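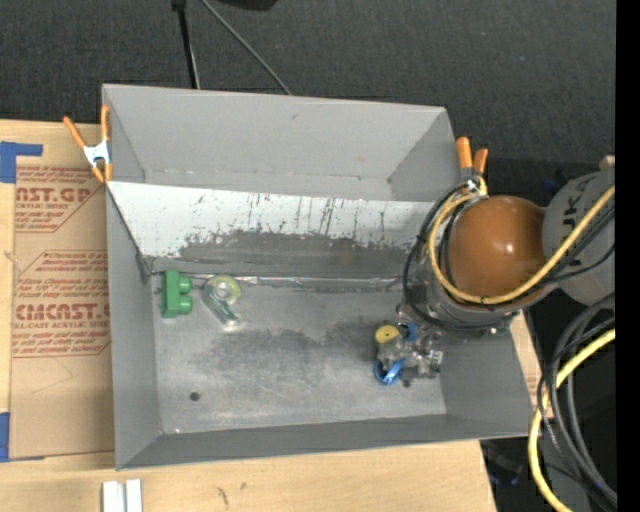 Drallness bin cell, setup + upkeep notes

Maintained by Roxana Echeverri. Ask Khang Thân for arm stuff.

What's in here
Settings and habits for the bin picking cell. Logs live in the Seixas folder, not in this one.

Before a run
Clamps first. Both orange spring clamps on the back left and right, push on the bin, it should not creep. If it moved, redo the bin pose, dont just nudge it back by eye.
Cables next. Yellow and black loops need slack at the wrist, but not so much they drag on the rim. Jog joint 6 both ways slow and watch.
Check the blue tape on the acrylic sheet. Leave the brown paper on please, Kelly peeled one in January and the glare wrecked depth for a whole afternoon.

Settings
Approach speed: 200 mm/s
Speed inside bin: 82 mm/s
Retries per object: 3, then skip
Gripper check: every 1000 cycles

Objects
Small mixed stuff, toy block, tape dispenser, etc. Clear plastic is still bad for depth. Pick failures on it get tag "clear", not "miss".

Upkeep
Wipe the slanted panel, dry cloth only. Scratches are old, ignore them. Gripper screws: snug, no thread glue on the small ones. If a finger sticks, power off, work it by hand, then rehome.

Known problems
- rim collision on right side picks, planner margin too thin
- shiny seam at foot of panel shows up as a fake edge, mask it
- rehome somtimes needs doing twice

Todo: new bin pose script (Aparecida)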